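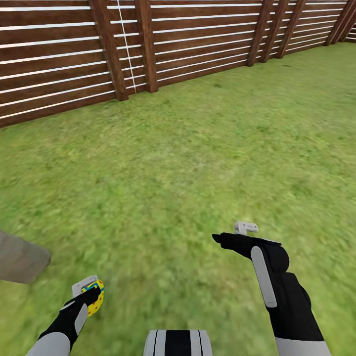
She'd missed the last bus out of Erbridge by the width of a road. Saw it go. Saw the driver see her. So, walking then, up past the Sandhu shop with its shutters half down, past the bottle bank, bag strap digging in, and in the bag the letter, which she had read on the train and again in the station toilets and didn't need to read again. Her father's house. 740 pounds owing to the water people and the keys with a neighbour. She thought of the fence first, stupid thing to think of, the long reddish brown boards with the bright gaps between, how it ran off away from you getting shorter and shorter over the grass until you were six years old and it was the edge of the world.

Dark by Rondden Lane. No pavement. A car, another car, both going too fast. She walked on the verge and got her shoes full.

What would she say to the neighbour. Sorry. Thank you. Sorry it's so late. Had he been ill long, did he ask, no, don't ask if he asked.

Number 31. Light on, thank God. The woman came to the door in a dressing gown with the keys already in her hand, as if she'd been stood there all evening holding them.

"You'll want the big one for the back. Front sticks."

"It always stuck."

"He never did it, then."

"No. He was going to."

They both nearly laughed. The woman said there was soup, and she said no, and then yes, and then they were in the kitchen and she was crying into a mug of leek and potato, really going for it, nose and everything, while a stranger looked politely at the calender.

"He had the grass cut the week before," the woman said. "Paid a lad. I said, what are you doing that for, in September, it's nearly done growing. He said somebody might come."

She put the mug down.

"Did he say who?"

"No, love."

Ten o'clock, gone ten. She went round the side by feel, hand out, board, gap, board, gap, same as ever, she could of done it asleep. Counted nothing. Forty years and her hand knew where the latch was, only lower now, or she was higher. It lifted. The smell of the lawn came up at her all at once.

She took off the wet shoes. Stood on it.

Inside the phone started ringing, his phone, the old loud one in the hall, and she had the wrong key in the door and then the right key and it was still ringing, and she ran.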